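Ticket 2567 – Track changes shows every author as "Author"
Product: Driltow document editor
Opened: 27/11/2020
Status: open, again

The handbook we share with Kristiansen is 40 pages long and has three reviewers. Since the last update, every comment in it belongs to somebody called Author. Author disagrees with Author on page 3 and is quite rude about it.

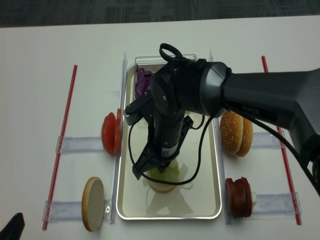

First I checked the user name under Options. It was right. I retyped it anyway, saved, closed, reopened. Still Author.

Next I turned off "Remove personal information on save." It had been on, so I felt clever for as long as it took to reopen the file. New comments now carry a name. The old ones don't.

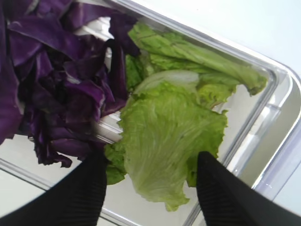 Tara
Document support, Prolline

Reproduced on my side. That setting strips names at the moment of saving, so turning it off won't bring back the old ones. Please find a copy saved before the update and run Compare against it.

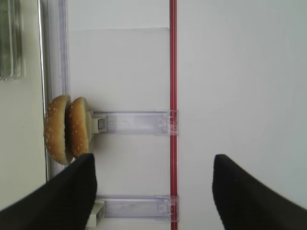 Found one from January. Compare ran for three minutes and marked the whole handbook as new, table of contents included – all of it written by me, apparently. I'm flattered.

Tara: Set Compare to ignore formatting and try again.

Better. Names are back on everything except the footnotes, which are still Author's.
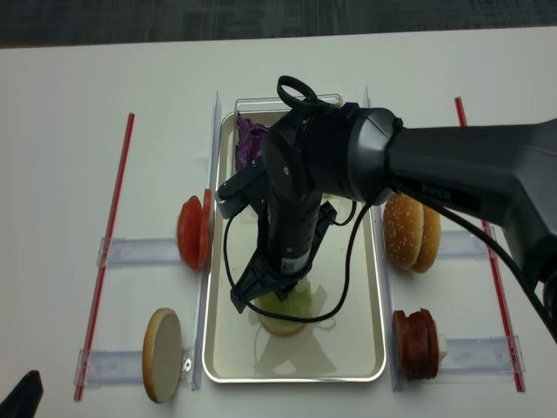 Arm over the tray, lettuce on the bun

Leaving this open until the footnotes are sorted.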